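Notes for the Garnstead talk, February 2021. Doing this over video, so remember to look at the lens and not at my own face!

**Start (don't rush it)**

Hello everyone, thanks for having me. I run the refill shop in Flavside, the one with the green door next to the bus stop, and I've been asked to talk about keeping dry food at home without feeding half of it to the moths. I'll go on for a bit, then we'll do questions. If you've got a cupboard of your own within reach, go and open it now. I'll wait.

(Do wait. Have a sip of tea.)

**The flour story**

I got into all this through a disaster. I bought a whole sack of wholemeal from the Mollel mill, very pleased with myself, and stood it in the cupboard next to the boiler. By June I had moths in the flour, moths in the oats and one in the sugar, which I still think was showing off. I threw the lot out and cried a bit.

So, wholemeal. It's got the oily part of the grain left in, and that goes stale far quicker than white does, especially somewhere warm. Buy it small and buy it often. White flour is much more forgiving, and white rice will sit there for ages. Brown rice behaves like the wholemeal, so treat it the same way.

**Freezing new bags**

This is my one proper habit. Anything milled goes in the freezer for 7 days when it comes home, well wrapped, then comes out and gets back to room temperature *before* I open it. If you open it cold you get damp on the flour, and damp flour is horrible. People always ask about this bit so go slowly.

**Jars, tubs and bags**

I love a jar. I've got far too many. But you don't need to buy a thing to get started – old coffee jars are brilliant, and so are ice cream tubs if the lid still clicks down.

- Show the Soderier jar with the rubber ring. Say the rings perish and you can buy them separately.
- 1000 ml jar: fits a normal bag of lentils with room for a scoop. Hold it up next to the bag.
- Paper bags are fine for getting things home. They won't stop a moth.
- Bags you already have: wash, turn inside out, dry on a wooden spoon stood in a mug.

Then labels. Masking tape and a pen, what it is and when you bought it. I once made a crumble topping with gram flour. Tell that one only if they seem cheerful.

**Topping up**

Please don't pour new on top of old! Tip the old out into a bowl, wipe the jar, new stuff in, old stuff back on top. I weighed what was lurking at the bottom of my oat jar before I started doing this and it was 504 grams, easily a year old.

**Last bit before questions**

If you only do 2 things this week, move your flour away from anything warm and write the date on it. Then shout out or type it in the box, whichever's easier.
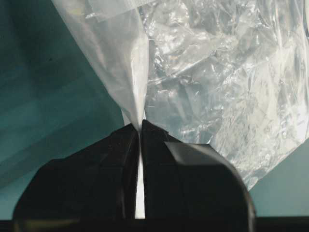 And if we run over, the shop's open in the mornings and I'm happy to carry on nattering about lentils over the counter. Somebody will ask about bay leaves keeping moths away. I put them in, my gran did too, and I couldn't swear to you that they do anything.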